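Section 4. Setting out the bathroom basket

These steps cover the guest rooms at Prarkville. Naa Yakubu keeps the master list.

1. Wipe down the table and let it dry.

2. Put the empty basket on the table and lay the items for the room next to it. Leave the pump bottle on its side until it is packed.

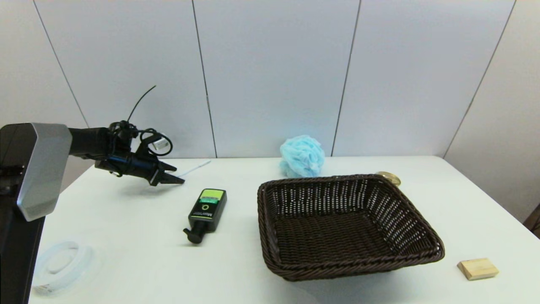
3. Check the pump. The nozzle should be turned to the locked position.

CAUTION: Do not pack a bottle with a loose pump head. It will leak through the weave.

4. Put the bottle in first, against a short side, then the bath sponge. Do not press the sponge flat - the netting keeps the crease. 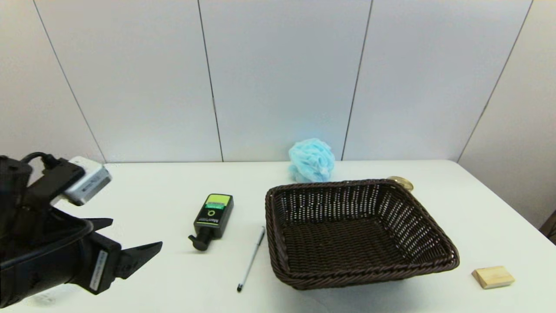 Restock when fewer than 6 sponges are left on the Evley shelf. Sponges come in cartons of 50, and any color may be used. The light blue one set behind the basket is fine for either size of room. Pens go back to the desk drawer, including one left lying in front of the basket.

NOTE: Wicker baskets are not to be soaked. Brush the rim and wipe with a damp cloth.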